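September 2026

Amândio has decided the paperwork needs a system. He read something, or somebody at work read something, and now we are to have a place for everything, and the place is the low cabinet in the back room. I said we had a system already. It was the drawer under the phone, and it worked fine until the drawer stopped closing in June.

He spent the morning sorting on the floor. The car got a pile, the boiler got a pile, and there was one for "house, general," which by noon was bigger than all the rest put together. I asked what made a thing general and he said I'd know it when I saw it. I found the Lalta warranty in there, for the mixer we gave to his sister. I found 2 letters from Modise about the same bill, one asking for 1774 and one for 2588, and neither of us could say which we paid or whether it was the same year. He wants to keep both. I wanted to call them, but he says calling only gives them ideas.

Then he brought up buying a proper filing box from Panness, with hanging folders and little tabs. I've seen those tabs. They fall off and you find them in the vacuum cleaner. I told him to use up the binders we have first and see if he's still keen in five weeks. He was in such a good mood he agreed, which made me suspicious.

I will say the cabinet is a better choice than I expected. It's a nice pale wood and the doors open right out, so you can get at the shelf without kneeling and cursing. But a shelf is only as tidy as the person who uses it last, and I've lived with Jaime Peixoto's nephew long enough to know who that will be. Jaime kept his tax papers in a cookie tin for forty years and never lost one - I brought this up at lunch and it was not well received.

The blue binder is for the house, general. I give it until the next Mavell bill comes and gets left on top of the cabinet with the keys. 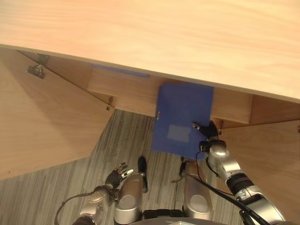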